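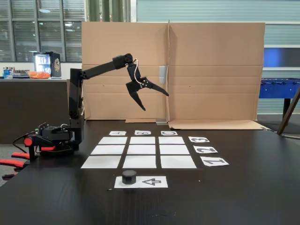
June 10, 2019

The town library in Marty will stay open two hours later on weeknights starting next month, after a trial run that began in February drew more evening visitors than planners expected.

Under the new schedule the main branch on Namov Street will close at 9 p.m. instead of 7 p.m. Weekend hours stay the same. The smaller Brorkanent branch, near the bus depot, will keep its current hours until its heating system has been replaced.

The library had planned to end the trial in spring. By then 598 people had signed up for new cards at the evening desk, many of them shift workers and parents of school-age children. A good share of those new members gave addresses on the east side of town, where the bus to the main branch runs late but the nearest bookstore closed several years ago.

"The evening crowd is different from the daytime crowd," the library said in a written statement. "They come in to print a form, return a stack of picture books, or sit somewhere quiet for an hour."

The longer hours will be paid for out of the library's regular budget. To make room for the cost, the library is ending its contract for printed copies of several trade magazines and will put off new carpet in the upstairs reading room. No staff positions are being cut. Two part-time jobs are being added at the front desk, and applications are open through the end of the month.

Not every service will run late. The local history room will still close at 5 p.m., as will the desk that handles passport paperwork. Interlibrary loans can be picked up in the evening, but requests sent after 7 p.m. will be handled the next working day. The children's room will be open until closing time — the staffed story corner will not.

Parking was the main complaint during the trial. The lot behind the building has 30 spaces, and on nights when the school gym across the street hosts a game they fill up early. The town has agreed to let library visitors use the lot at the old Zasix warehouse after 6 p.m. at no charge. The walk from there takes a few minutes and is lit the whole way, apart from a short stretch beside the canal where a new street lamp is due to go up before fall.

Bus riders will see a small change as well. The last northbound bus now leaves the library stop at 8:40 p.m., before the new closing time. The town's transit office said it is looking at moving that departure to 9:10 p.m. but has not set a date. Riders can leave comments on a paper form at the front desk or at the depot.

The library is also changing how it handles overdue books. Fines on children's and teen titles will be dropped when the new hours begin. Fines on adult titles stay in place, though a card will no longer be blocked for small amounts. Books that are never returned will still be billed at replacement cost. Existing fines on children's books will be cleared from the system without any action by the cardholder.

Study rooms on the second floor can be booked for the evening starting this week. Bookings are limited to one per person per day, and rooms not claimed within fifteen minutes go to the next person waiting. Groups that already meet in the daytime will keep their slots. The large meeting room is booked most evenings through the summer, mainly by language classes and a tax-help group, and a waiting list is kept at the desk.

The book drop on Namov Street will be closed for almost a week while the metal chute is replaced. Returns during that time can be made inside the building or at the Brorkanent branch.

The full schedule is posted at both branches. Cards are free to anyone who lives or works in Marty, with a photo ID and one piece of mail showing a current address.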